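Clellby is ending and I have feelings

So they've canceled Clellby. I found out on Monday standing in line at the pharmacy, and I made a noise loud enough that the man in front of me turned all the way around. If you've been reading this blog for any length of time, you know I've been watching that show since before I could drive, so yes, I'm going to go on about it for a while. Get a snack.

The facts first, as far as I have them. Wemora, the company that makes it, put out a statement in the morning saying the show would wrap with episode 581. The last one airs in August and it's a long one, 113 minutes without ads. Potum, where most of us watch it now, is keeping the back catalog up "for the foreseeable future," and I don't love the sound of that. I've had whole shows vanish on me in the middle of a season. I still don't know how the one about the lighthouse ended, and I've looked.

There had been rumors since the spring. The sets were being packed up, the diner was being torn down, the whole cast had signed on for other things, and so on. Most of that came from one account that also told us the mayor was coming back from the dead, so I didn't pay it much attention. Well, the diner part was right.

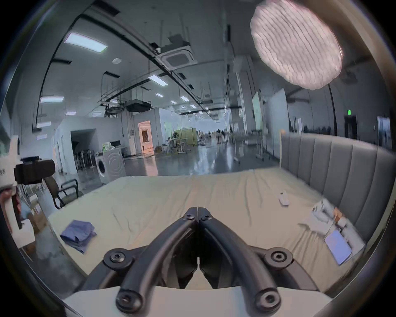 Blue cloth on a cream sheet.

I spent that whole evening rewatching the first season, and it was so much cheaper than I remembered! The walls of the police station move when somebody shuts a door. There's a storm in the third episode and you can see dry sidewalk behind the two sisters while they're yelling at each other in the rain. And I still cried at the bus stop. I knew exactly what was coming, I was mouthing the lines, and off I went anyway.

What I'd forgotten is how slow it was. People in Clellby used to make a sandwich, start to finish, and eat it, and then somebody would mention the will. Around the middle of the run they got scared of that and started blowing things up. We had the gas leak, then the other gas leak, then the ferry. I stuck with it (I'm loyal, or lazy, take your pick) but I know plenty of people who dropped off after the ferry and I can't blame them.

The last couple of years have been good, though. I'll fight anyone on this. They let the old cast members be old. They gave the hardware store plot a whole winter to play out, and when the brother finally opened the letter there was no music at all, only the radiator. I thought about that radiator for a week.

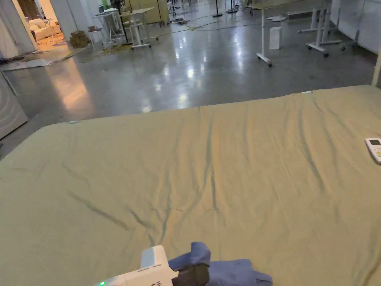
The finale party question

Now for the practical stuff. A few of you have asked if I'm doing something for the last episode, and the answer is that I'd like to but somebody has beaten me to it. The Tamihana is showing it on the big screen the same night it airs. If you've never been, it's the old movie theater on the corner by the post office, 600 seats, terrible parking, very good popcorn. They did a screening for the ferry two-parter and people came dressed as the harbormaster, which was silly and also one of my favorite nights out ever.

Tickets aren't up yet. I called, and the person at the box office said to check back next week, and that it will be 2 per customer at first so that one fan club doesn't buy the front half of the house again. (I was in that fan club. Sorry.) I'll post the link when I have it.

If you'd prefer to watch at home, I get it. I went back and forth myself. There's something to be said for sobbing into your own blanket with the phone off. But I've watched this show alone on a laptop for so many years now, and I think I want to hear a room full of strangers gasp when she walks back into the bakery. She'd better walk back into the bakery.

Snacks, if you do stay home: it has to be lemon squares. I don't make the rules. My recipe is in the archives under desserts, and please ignore the part where I say to use a glass dish. I've changed my mind, metal is better and the edges come out chewier.

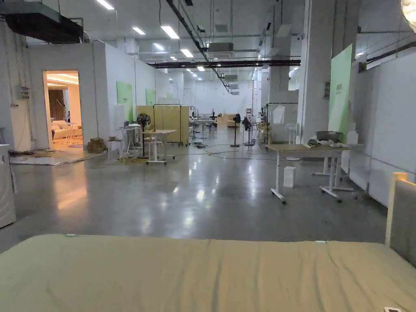 Page 2 of 2

Okay, my wish list. I've written it on the back of an envelope and I've been adding to it all week.

I want the dog to be fine. I want someone to say the grandmother's name out loud, since they've skipped around it for years. I want one last scene in the diner, even if they have to build half of it again from plywood and shoot it from a funny angle. I do not want a flash-forward with gray wigs. I don't want to find out it was all in a book somebody was writing, and if the last shot is a typewriter I will walk straight out of the Tamihana and into the sea.

I'd also like them to leave the sheriff alone. He got his ending back in the fall, it was a nice quiet one with the fishing boat, and I have a bad feeling they'll drag him in for a wedding. Please let the man fish.

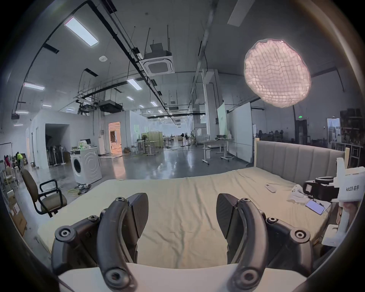
Somebody in the comments on my last post said that the show should have stopped three years ago, when the sisters made up on the porch, and that everything after it has been one long goodbye. I've been chewing on that ever since. The porch would have been a beautiful place to stop. But then we'd never have had the hardware store, or the snow episode, or the new doctor, who I couldn't stand at first and would now take a bullet for. So I disagree, but I disagree more gently than I would have last month.

Anyway – I'm up to episode nine of the rewatch and the kettle's on. Tell me your favorite storyline in the comments, and if anyone has the lunchbox with the old logo on it and wants to sell, please email me before you list it anywhere.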